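Visit report: Leinonen training center, Wikerwood

The center at Wikerwood prepares workers recruited abroad for skilled jobs in industry. It is run by Leinonen, a placement firm, under a contract with the regional labor office. Our group attended the open day in May as part of a review of recruitment channels for non-resident technicians.

The program opened with a briefing on intake. Leinonen received 3426 applications in the last cycle. Of these, 691 passed the document check, which covers trade certificates, proof of work history and a basic language test taken in the home country. Places at the center are limited to 83 per course. Applicants who pass the check and get no place stay on a waiting list for two cycles and do not have to file their papers again.

The course combines language classes in the morning with shop work in the afternoon. Trades offered at present are welding, electrical installation, machine maintenance and automation.

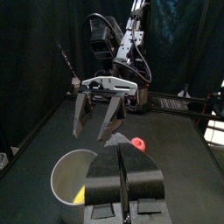

Open gripper on the second arm, with a camera mounted beside it.

Visa processing was the main topic of the second session. The consular appointment is still the slowest step. Leinonen files applications in batches through Nalik, an online system that checks each form for missing entries before it goes to the consulate. Staff reported that the median time from filing to decision is now 66 days. Family members are filed separately and were not included in that figure.

Recognition of foreign certificates takes place in parallel. Where a certificate is only partly recognized, the worker enters on a provisional permit and completes the missing modules within 18 months. The employer pays for the modules. Several visitors asked what happens if the employer closes or cancels the contract during this period. The worker then has three months to find another employer in the same trade, and Leinonen is required to assist.

Housing is arranged by a separate company, Plinura. Rent is deducted from wages only with written consent, and the lease can be ended with one month's notice. We asked for a copy of the standard lease and were told it would be sent by mail.
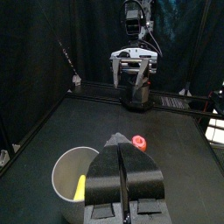
Can a worker change employers after the course?
After the first 12 months the permit allows a change of employer within the same trade. The new contract has to be reported to the labor office before the first day of work.

The session closed at 4 p.m. The slides are available from the Wikerwood front office on request.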